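Data collection update: bedroom set

The Pretau bedroom tasks moved into simulation in June, and the first batch is now in the shared store. It holds 371 accepted episodes, all teleoperated, recorded from the robot's own viewpoint with joint states and gripper commands logged alongside. Episodes where the operator paused for more than 7 seconds were dropped.

Room layouts come from the Larnine generator. Wall colors, pictures, bedding and the small objects on top of the furniture are redrawn for each episode. Camera tilt is also varied, in some episodes steeply, so that the policy does not learn to depend on a level horizon. 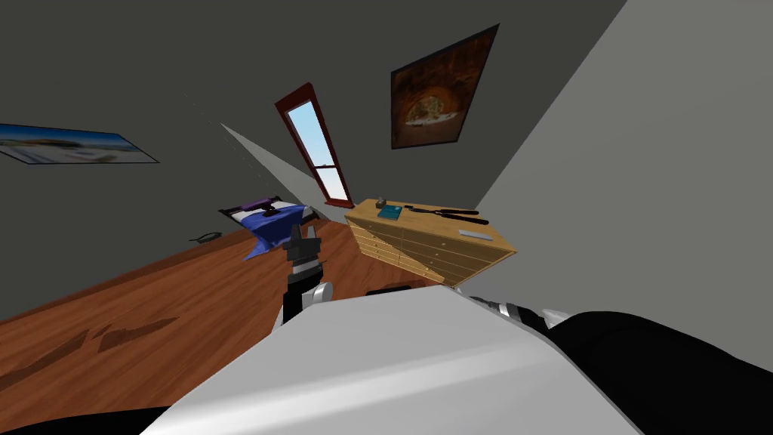 Each episode carries 3 text instructions written by different annotators. Wording was left uncorrected apart from spelling. Object names are taken from the asset list, and annotators were free to use their own terms, so expect the same item under several names.

Known issues: timestamps in the Henríquez export drift by 3 frames on long episodes. A patched loader is in the Tradton repository. Please rebuild any cached splits before training on this batch. The kitchen set uses the same format and is still being checked.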